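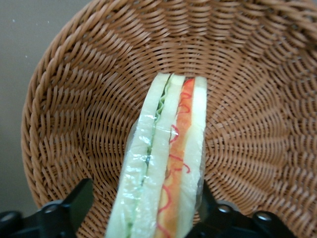
Chapter 6
Setting Out Food: Counters, Baskets and Trays

Think of the last time you bought lunch at a canteen, a market stall or the café at the pool. Somebody decided where your sandwich would sit before you ever reached for it. They picked the basket, the wrap and the spot on the counter, and they did it knowing you would take a few seconds to choose. That's the work we're getting into in this chapter, and it's some of the most enjoyable in the whole course!

You've already covered portioning and wrapping in Chapter 5. Now the food leaves the prep bench and goes on show. You'll be working with ordinary gear (woven baskets, flat trays, stepped stands) and you'll be surprised how much the look of a counter changes when you swap one for another.

A sandwich in clear wrap, for instance, is best shown by its cut edge. The bread, the lettuce and whatever else is in there line up in bands of colour, and a customer can read the filling without picking it up. A tan or brown basket is a lovely background for that. Pale bread and green leaf stand out against it far better than they do on white.

In this chapter you will
plan a counter on paper before you touch any stock
match containers to packaged and wrapped food
use height so that items at the back can be seen
leave working room for the person who is serving

Words to know
Facing: the side of an item turned toward the customer.
Riser: a step or stand that lifts stock above the counter.
Landing space: a clear spot where an order is put together.

The Bovell Street counter

We'll come back to one counter all through the chapter. Naima Bensaid and Konrad Eder run the kiosk at the Bovell Street rink, and on a busy January morning they serve some 300 people between the first skate and noon. Their counter is small, so everything on it has to earn its place.

When they took over, the drinks were lined up flat along the front and the snacks were piled behind them. Kids couldn't see the snacks and adults kept knocking over the bottles. Konrad's first move was to buy risers. Naima's was to clear the middle of the counter completely and keep it clear, with one tray there for putting orders together. She is very firm about that tray!

Before you read on, take a minute with the practice table. Red Coca-Cola bottles stand on a clear two-tier rack, the back row higher than the front, so both rows show. The twisted snacks and the teal packet share a white tray, and the beige tray in the centre is your landing space. One of the small drink bottles on the stepped display is lying on its side. Where would you put it, and which way should its label face?
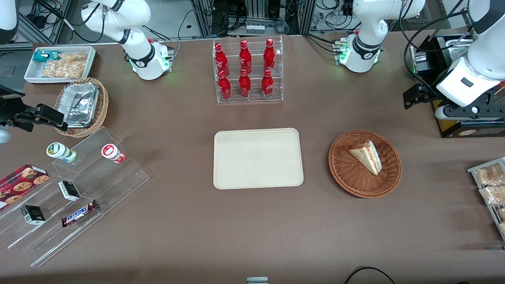

Activity 6.1: Draw it first

Work with a partner. You have a counter 60 centimetres deep and 3 containers of your choice. Sketch it from above, mark your landing space, then sketch it again from the customer's side. Swap drawings with another pair and ask them to point to the first thing they'd notice. Keep both sketches in your folder, as you'll need them for Activity 6.4.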